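Home | Tips | Training Kit & Laundry

We use cookies to remember your settings and to count visits. By staying on this site you accept this. Accept | Read more

Keeping swim and bike kit alive through a long season

by Malathi Palaniappan
September 2021

In our house there are three people who train for triathlon, and I am the one who washes. My husband swims in the morning, my son rides after school, and I run when the two of them have left me some time. In the first year we threw away a lot of clothing that was not old at all. It smelled, or the elastic had died. After that I began to write down what works, and this page is my list made a little longer.

Swimming costumes and trunks

Chlorine keeps working on the fabric after you leave the pool. Rinse the costume in cold water as soon as you can, in the changing room if there is a sink. Do not wring it. Press it flat between your hands and let it drip. A costume that travels home rolled up in a plastic bag will lose its stretch much earlier.

Once a week I give ours a soak with one spoon of white vinegar in a bowl of cold water, for 17 minutes while I cook. Then a second rinse, and dry in the shade. Never on a radiator.

Cycling shorts

Turn them inside out before washing, so that the pad gets the water first. Wash at 30 degrees with a small amount of liquid soap. Powder can stay in the pad and scratch the skin on the next ride. Fabric softener is the real enemy here. It covers the fibres and then the sweat cannot go out. My friend Shobha Thomas used it for a whole summer in her racing suit and could not understand why she was always so hot.

If a zip becomes stiff, rub it with a candle end. Close all zips before the machine, they eat the lycra.

Towels

A family that swims uses many towels, and for a long time ours were hard like cardboard. The reason was too much detergent. Now I use half of what the bottle says, and every fourth wash I put a cup of vinegar in the drum with no detergent. Shake each towel well when it comes out, two or three strong shakes, and the loops stand up again. 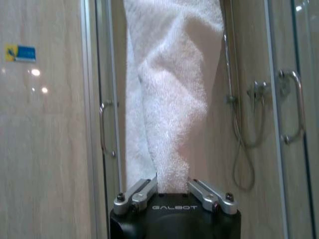
Thick terry feels softer after a good shake.

Do not leave a used towel in the sports bag overnight. Hang it open, over a door if you have no rail, with as few folds as possible. Thick towels are lovely at home but slow to dry, so for the pool bag I prefer a thin one. The Grinavar one I bought is ugly, but it is dry by evening.

Running shoes

Take out the insoles and the laces. Brush off the mud when it is dry, because wet mud only goes deeper. Wash the outside with a soft brush and dish soap, then fill the shoes with newspaper and change the paper after one hour. I don't put shoes in the machine any more. The glue on my old pair opened at the toe and that was the end of them.

For smell, put a spoon of bicarbonate of soda in an old sock, tie it, and leave one sock in each shoe for the night.

Wetsuits

Rinse inside and outside with fresh water, above all after the sea. Hang it folded at the waist over a thick hanger, not by the shoulders, where the weight makes the neoprene long and thin. Dry the inside first. Small nail cuts can be closed with neoprene glue: a thin layer on both sides, wait until it is sticky, press together. Leave it one full day before you swim.

Bottles

Bottles with sports drink get black spots under the valve. Pull the valve out, if yours comes out, and clean it with an old toothbrush. Fill the bottle with hot water and one denture tablet and let it stand. Store it with the lid off. Gopinath Gounder from our club keeps his in the freezer between races and says he never has mould. I tried it, and it is fine, but I need my freezer for peas.

Race numbers and pins

Safety pins left in a shirt will rust in the wash and the brown mark does not come out completely. I keep a small jam jar beside the washing machine, and nobody's shirt goes in before the pins are in the jar.

Filed under: Laundry, Sports kit, Family

152 shares | 17 comments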